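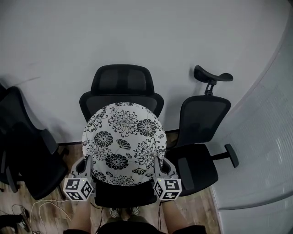

What is a tender offer discount? It is the gap between what a buyer offers to pay for a company's shares and what those shares trade at while the offer is still open. Also called the deal spread, or just the spread.

Tender offer discount (merger spread)

Buyer says it will pay a set price. Stock jumps toward that price but usually stops short. The leftover bit is the discount. Investors who buy in at that point are being paid to wait, and to carry the risk that the deal falls apart.

Quoted two ways. Gross spread is offer price minus market price, divided by market price. Annualized spread scales that up by the time left to closing. The second number looks better on short deals and should be read with care, a small slip in the timetable changes it a lot.

Causes

Time is the simple one. Cash tied up until closing could earn interest somewhere else, so even a sure deal trades a little under the offer. Higher short term rates, wider spreads.

Then regulatory review. Antitrust filings, foreign ownership checks, sector regulators for banks and utilities. Each one can delay or block.

Financing. An offer with committed bank loans trades tighter than one where the buyer still has to raise the money. Also shareholder acceptance — most offers carry a minimum, often more than half the shares, and lapse if it isnt met.

Stock-for-stock offers add another layer. The value of the offer moves every day with the buyer's share price. Traders who want only the spread short the buyer's stock against the target, and borrowing costs on the short come out of the return.

Negative spreads

Sometimes the target trades above the offer. Market expects a higher bid, either from the same buyer or a rival. Happens most when the first offer is low against past prices or when a large holder has said in public that it won't tender. Buying at a negative spread loses money if no better bid shows up.

Example: Teuber and Stillo

Often cited in teaching material. Teuber, a mid-size maker of valve parts, got an all-cash offer from Stillo in November. Stock opened just under the offer and then drifted lower over several weeks as the review dragged on. Holders on record at the first deadline numbered 2,637, of which 883 had tendered. Minimum not met. Stillo extended the offer 3 times without raising the price.

Ingeborg Dreßler, who managed a small event fund at Ridmont, wrote in a letter to clients that the spread was "wide for reasons we can name and therefor can price." The fund bought during the second extension. Leif Laxdal, an analyst who covered the stock, took the other side and argued that the downside was being measured from the wrong starting point, as Teuber's own earnings had weakened since the bid.

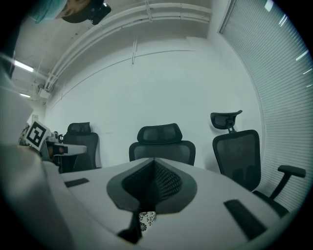
Both points turned out to matter. The minimum was met on the last extension and the deal closed, but Laxdal's way of setting the downside price — adjusting the pre-bid price for what peers and earnings had done since — is the one now used in most write-ups of the case.

Implied probability

A spread can be turned into rough odds. Take market price minus downside price, divide by offer price minus downside price. If the offer is worth a lot more than the stock would fetch alone, a wide spread can still mean the market thinks the deal is likely. Result depends heavily on the downside figure, which is a guess. Ignores the time value of money too unless corrected for it.

Seung-woo Cheon and Thibault Texier proposed a version that uses option prices in place of a single downside guess. Works only where the target has liquid options. Many dont.

Risks

Payoff is lopsided. Small gain if the deal closes, large loss if it breaks. A fund holding 5 deals can lose a year of gains on one failure. Use of borrowed money makes this worse, and spreads across unrelated deals tend to widen together when credit gets tight.

See also: merger arbitrage, break fee, squeeze-out, appraisal rights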